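Hanging patterned paper round an internal corner – overlap or run through?

Kikine
Posted 15 May 2026
I have a box room to paper on three walls, large floral with vertical bands, drop match. Two internal corners. The plaster is out of plumb by 6 mm over the height on the left one. Do I run a full width round the corner or cut and overlap?

Yule
Cut and overlap. Measure from the last edge to the corner at the top, middle and bottom, take the widest figure and add 16 mm. Hang that strip and brush the excess round. Then drop a new plumb line on the next wall and hang the offcut to it, lapping over the turn. The pattern loss is small.

Tidton
Disagree on 16. On heavy paper that leaves a visible ridge. I turn 2 mm and no more, then use overlap adhesive, as ordinary paste does not hold well on vinyl.

Yule
Two is fine on sound, straight plaster. The OP has neither.

Flultedov
A large motif forgives a corner. A stripe does not. If the bands lean by even a little next to the corner, the eye goes to it straight away.
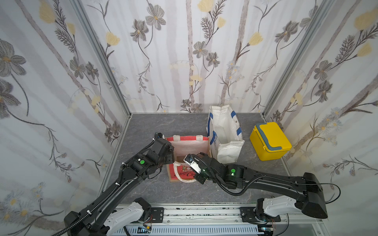
So plumb every wall afresh and let the mismatch fall in the corner itself. I would also start in the middle of the back wall, so that both corners lose a similar amount of pattern.

Kikine
Understood. Lining paper first? The walls were painted with eggshell.

Tidton
Sand the eggshell, wash it down, size it, then line horizontally. Forough Babaei taught the evening class I went to and would not hang anything on eggshell without lining it.

Yule
Lining is optional if the sanding is done properly. I have hung direct on keyed eggshell and had no lifting.

Tidton
Over what period?

Yule
Since last June.

Tidton
One winter, then. I would still line it.

Kikine
I will line it, and turn the corners by 6 as a compromise. Plumb line ordered.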